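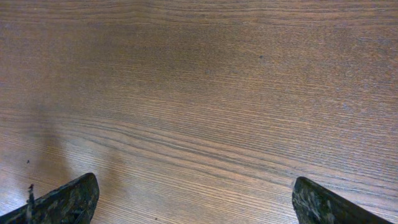 **Skornix planner, pre-release check** (11 December 2021, C. Nyaga)

- [x] Login and password reset. Fine.
- [x] Bed layout saves. Tried 14 beds, all came back.
- [ ] Backup restore. Marked "passed" in July, but I can't find a log. Redo.
- [ ] Frost alerts. Release notes say fixed. The Latulville garden got none in my test.
- [ ] Plant list import. Stopped at row 1442 of 3000, with no error shown. "Works on large files" needs proof.
- [x] Delete prompt. Shows up, though the wording is vague.

Not signing off yet.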